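Equipment Review: Fluditz Heated Meal Trolley

Catering and Domestic Services, Trilville District Hospital
Issued September 22, 2011
Prepared by Nahuel Ocampo, Catering Services

Purpose of the review

The Catering Department was asked to give an opinion on the Fluditz heated meal trolley before any decision was taken on replacing the present fleet. The existing Plernlow trolleys have served the hospital well but are no longer made, and spare door seals have become difficult to obtain. This review sets out how the Fluditz model performed in daily use on Alvarado Ward and the adjoining day unit. It deals with the trolley as a working piece of equipment. Purchase terms and leasing are being handled separately by Supplies.

The trial began in July. One trolley was lent by the maker and was used at midday and in the evening. Breakfast continued to be served from the ward pantry, as at present.

General construction

The trolley is a two-compartment unit, with a heated side for main courses and an unheated side for salads, desserts and bread. The body is stainless steel inside and out, with the internal corners curved for ease of cleaning. The doors open through a full half circle and are held back against the sides by magnets. Ward staff spoke well of this arrangement. On the Plernlow units the doors stop short of the side panels and are frequently struck by passing beds.

The shelf runners lift out without tools. They are pressed steel and appear sturdy, though two of them arrived slightly out of true and had to be bent back before a shelf would slide home. The maker should be asked to look at this.

The push handle is fixed at one height. Shorter members of staff found it rather high for comfortable use on the ramp to the day unit, and an adjustable handle is not offered.

Heating and holding temperature

The heated side is warmed by an element below the floor and a small fan in the rear wall. Food is loaded hot from the kitchen; the trolley is intended to hold temperature and should not be used to bring up food that has cooled. The trolley must be plugged in and warmed for 15 minutes before loading. Where this was done, the probe readings taken on arrival at the ward were satisfactory on every occasion recorded. Where the warming period was missed, the top shelf was noticeably cooler than the rest, and on one evening a dish of cottage pie had to be returned to the kitchen.

The thermostat dial is marked from one to six without any temperatures. A setting of five was found suitable for most menus. Fish in sauce tended to dry at the edges at that setting and did better at four. The department would much prefer a dial marked in degrees, and has written to the maker to that effect.

The unheated side is insulated from the heated side by a central panel. Cold desserts kept acceptably well over the length of a normal ward round. Ice cream should continue to be sent up in the insulated box.

Capacity and loading

The maker's literature gives the capacity in standard pans only, and this is of limited help to a hospital that plates some meals in the kitchen and serves others at the bedside. Loaded for bedside service, the trolley carried the whole of the ward's midday meal with one shelf to spare. Loaded with plated meals under covers, it was full, and a second journey was needed whenever the day unit was busy.

The runner spacing accepts the hospital's own trays in the unheated side without adjustment. It should be noted that trays must be pushed fully to the rear stop, as otherwise the door will close on the front rim and appear to be latched when it is not. A warning label has been placed inside the door of the trial unit.
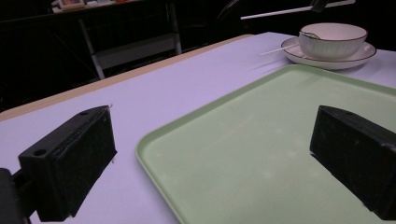 Pale green plastic tray with raised rim.

The choice of tray has some bearing on how well any trolley works, and the opportunity was taken to look at the matter again. A raised rim is to be preferred for ward use, as it contains small spills on the journey and gives the person carrying it something to hold. Trays with a lipped edge are also less inclined to slide on one another when stacked. Against this, they take more room in the dishwasher racks, and the kitchen porters have asked that no deeper pattern be bought than those held at present. The department supports that request.

Movement and noise

The trolley runs on four swivelling castors, two of them braked. It moves easily on vinyl flooring and turns within the width of the ward corridor. On the carpeted section outside the Chaplaincy it is heavy when full, and one person should not attempt it alone. The brakes are applied by foot and held firmly on the ramp during the trial.

Noise was the most frequent subject of comment. The castors are quiet. The shelves, however, rattle in their runners when the trolley is lightly loaded, and this was remarked upon by patients on the return journey after the evening meal. The ward sister asked that the empty trolley be taken back by the service corridor, and this was done from then on without difficulty. The fan can be heard when the trolley is standing at the bay entrance but was not thought to be a nuisance.

Cleaning

Daily cleaning was carried out by the evening kitchen staff using the usual detergent and hot water. With the runners removed, the inside can be wiped down quickly and there are few places in which food can lodge. The exception is the channel below the door seal on the heated side, where gravy collected and baked hard. It had to be loosened with a nylon brush each evening. The seals themselves pull out for washing and go back readily, provided that the join is placed at the bottom.

The fan cover is held by four screws and must be taken off by an electrician for inspection. The Estates Department has asked that this be added to the planned maintenance schedule if the trolley is adopted.

Views of staff and patients

Comment cards were handed out on the ward throughout the trial, and 87 were returned. Most dealt with the menu and made no mention of how the food was brought. Of those that did refer to temperature, the greater number were favourable, and several patients who had been on the ward before the trial wrote that vegetables were hotter than they remembered. A small number felt that plates were too hot to handle. Staff should tell patients when a plate has come from the heated side, as is already the rule with the Plernlow trolleys.

Ward hostesses were in favour of the new trolley by a clear margin. The main reservations concerned the handle height and the thermostat dial. Kitchen staff were more divided, chiefly on account of the door channel.

Running costs and upkeep

Electricity use was not metered during the trial and no figure is offered here. The maker undertakes to hold spare parts for the life of the model, but the department would wish to see this confirmed in writing, having regard to the present position with door seals. Delivery of a replacement castor, ordered as a test, took longer than had been promised over the telephone.

Assessment

The Fluditz trolley is well made, simple to use and an improvement on the present equipment in most respects. It holds food at a proper temperature when the warming period is observed. Its weaknesses are the fixed handle, the unmarked dial, the rattle of the shelves and the awkward channel beneath the door seal. None of these is thought serious enough to rule it out.

The department recommends the trolley for wards using bedside service. It is not recommended for wards receiving plated meals until the larger version announced by the maker has been seen. Any order should include a spare set of door seals for each unit and a second set of runners for the kitchen store.

Copies of the temperature records may be seen in the Catering Office on request. Comments on this review should be sent to the same office in writing.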